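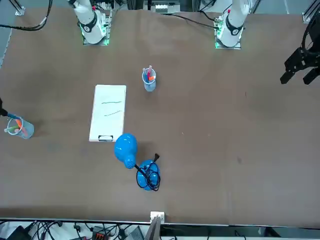 Rornulberg gripper comparison

The Rornulberg gripper comparison is a bench procedure for ranking parallel and two-fingered grippers on a two-armed tabletop station. It was drawn up at Tranuteck by Dorottya Kelemen and Shivam Uniyal, and is used to select end effectors before longer trials begin.

Station

The station consists of two white arms mounted along the far edge of a brown work table, each with a black gripper. Everyday objects are placed between them. A typical layout includes markers in clear pen cups, a clipboard and a hair dryer with its cord. Both arms run from one controller, and the camera position stays fixed for the whole comparison.

Object classes

Objects are sorted by the kind of grasp they demand. Markers are classed as thin rigid items; a marker leaning over the rim of its cup must be approached at an angle, and contact with the cup is recorded as a fault. The clipboard is classed as flat. The hair dryer body is classed as smooth and curved, and its cord is scored separately as a flexible item. Cord grasps have the widest spread between grippers, with most failures caused by a loop slipping between the fingertips during the lift.

Procedure

Each gripper makes 20 attempts per object class. An attempt is successful if the object is lifted clear of the table and held for 4 seconds. Finger force is capped by the controller, and the cap is not changed between classes. Fingertip pads are replaced after 900 closures. Both arms carry the same gripper model during a run, and results for the left and right arms are reported separately.

Variants

A revision by Ramesh Kandpal, known as the Isness variant, adds a handover in which one arm passes a marker to the other. It requires a second calibration of the arm bases. Scores from the variant are not comparable with those of the original procedure.

See also

End effector
Grasp planning
Shukla fingertip pad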